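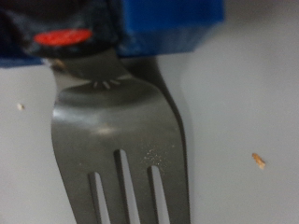
Shared kitchen – your questions

Who can use it?
Anyone with a desk at Prorkbridge. Visitors too, if they're with you.

When is it open?
All day. Hot food until 14:00 please, the smell gets into the meeting rooms after that.

Do I have to book?
Not for lunch. For groups yes, 50 people max, ask us a week ahead.

Can I keep food in the fridge?
Yes – name and date on it. Anything without a label goes out Friday. Last clear-out was Fri 11 February, so if your tub is missing, thats why.

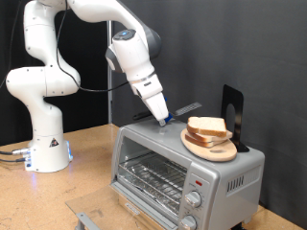

Building Services, Prorkbridge

Where do clean forks and spoons go?
Top drawer, left of the sink. Not in the mug cupboard. Running short again, so check your desk and bring back what you find.

Toaster oven rules?
Crumb tray out after use. No foil on the bottom. Don't walk off and leave it on.

Who do I call if something breaks?
Extension 645. Out of hours, leave a note on the door and unplug it if it's safe to.

Is the coffee free?
Filter coffee, yes. Pods are 41 cents, box by the kettle. Price went up in November, sorry.

Can I bring my own kettle or microwave?
No. Needs a safety check first and we dont have time to do everbody's.

Dishwasher is full, now what?
Start it. Tablets under the sink.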